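Evaluation of the Skodileck Tabletop Manipulation Kit for Use in Introductory Laboratory Courses

Project Report, Group 13
Submitted by Bernadette Conneely and project partners
2020-12-06

Summary

The department is considering the purchase of a packaged robot arm workstation for its second-year automation laboratory. This report reviews one candidate, the Skodileck tabletop manipulation kit, supplied by Prindow. The kit was on loan to the group during November. It was assessed for ease of setup, quality of documentation, suitability for short laboratory sessions, and performance on a set of simple handling tasks. The group recommends purchase, subject to the conditions given under Recommendations.

1. Background

The present laboratory exercises rely on a simulator and on one demonstration cell that students may watch but may not program. Course evaluations have asked repeatedly for direct work with equipment. The group was asked to determine whether a ready-made kit could meet this request without a large amount of staff time, and whether the software could be taught to students with only one semester of programming.

A second product, the Osagie bench cell, was considered in the proposal stage. It was set aside because the supplier could not offer a loan within the project period. No comparison with it is made in this report.

2. Description of the Service

Prindow offers the kit as a subscription or as an outright purchase. Both options include the arm hardware, a gripper, a license for the Jaleo control software, and access to an online set of exercises. The subscription adds remote support and the replacement of worn gripper fingers. The supplier does not provide the objects to be handled. These are to be selected by the institution, and the group regards this as an advantage, as ordinary household and workshop items can be used at low cost.

3. Setup

Assembly followed the printed guide and was completed in two afternoons. The guide is clear on mechanical matters. The chapter on network settings is less satisfactory: it refers to menu items that do not exist in the version of Jaleo delivered to the group, and the correct procedure had to be obtained from the support desk. A reply was received on the next working day.

The work surface was discussed at length. The exercises assume a plain matte surface, while the group wished to know how the kit would behave under less favorable conditions. A glossy wooden board was therefore laid over the slotted aluminum frame for part of the work, and objects were placed directly on it or on top of one another.

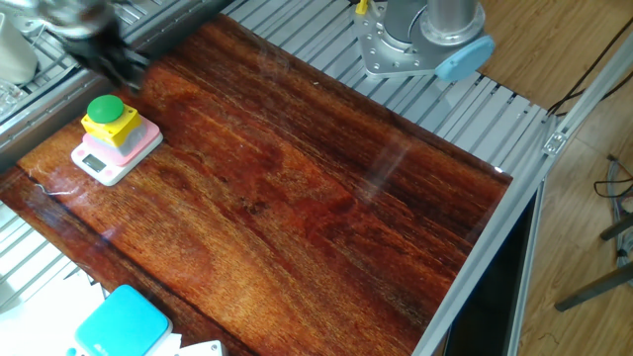
Stacked objects require the user to set a safe approach height before the gripper is lowered. Jaleo provides a field for this value, but the field is found in an advanced menu and is left blank by default. In a teaching setting this is a weakness. The group proposes that a starting value be entered by laboratory staff and that students be instructed not to reduce it.

4. Handling Trials

The trials consisted of picking up a single object, moving it a short distance, and releasing it. In total 600 attempts were logged by the software. Each object was first taught by hand guiding and then repeated automatically. Results were reviewed by object type and by surface.

Rigid objects with flat, parallel sides gave the most consistent results. Rounded objects were more sensitive to small errors in position, and several had to be taught again after the board had been moved. Reflections from the glossy surface did not affect taught motions, which do not depend on a camera. The optional vision module was not part of the loan, and no statement can be made regarding its behavior on reflective materials.

5. Cost and Staff Time

The quoted subscription price is 2000 dollars per year. The group estimates that almost 80 hours of staff time would be needed in the first year, chiefly for adapting the supplied exercises to the course schedule. This figure should fall once the material has been prepared.

6. Limitations

The loan period was short, and long-term wear could not be assessed. All trials were carried out by members of the group, who had become familiar with the software. Students meeting the kit for the first time may need more guidance than is suggested here.

7. Recommendations

The group recommends that the department take the subscription for one year before deciding on purchase. The supplier should be asked to correct the network chapter of the guide. Approach height settings should be fixed by staff in advance. A matte surface should be used for the first exercises, with other surfaces introduced later in the course.

The exercise log and a list of errors found in the guide have been filed with the laboratory office.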